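Chapter 8
How One Firm Can Move a National Economy

In May, the economics ministry of a small country raised its growth forecast. Most of the change came from a single company. Drikine made a medical test at its plant in Brerach, employed 300 people, and sold nearly everything it made abroad.

Gross domestic product counts the value added inside a country's borders. Wages, profits and taxes on production all enter the total. 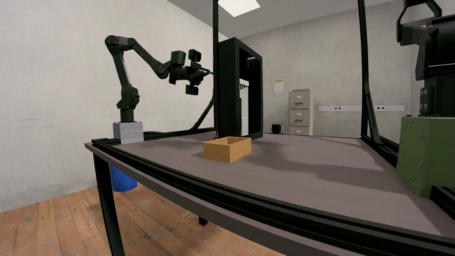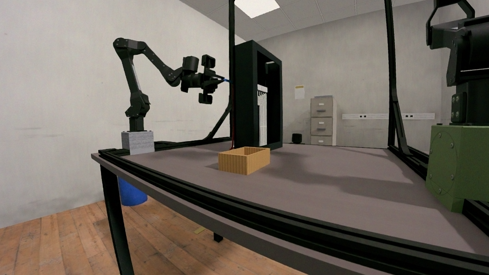
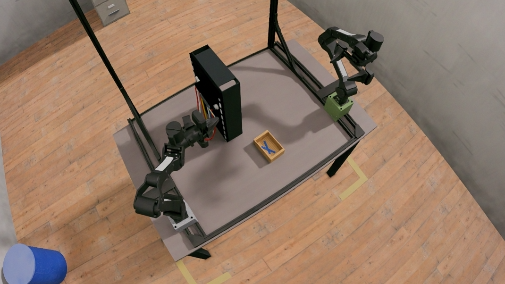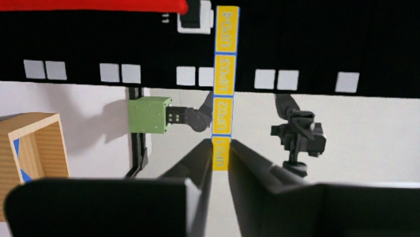 Figure 8.1 Simulated views of robotic equipment.

Imported parts must be subtracted. If a test kit sells for $37 and contains $17 of foreign materials, only $20 is added at home. License fees paid to a foreign owner are also left out.

Section 8.1 defines value added. Section 8.2 follows Drikine's exports through the national accounts, using tables prepared by Maeve Breathnach.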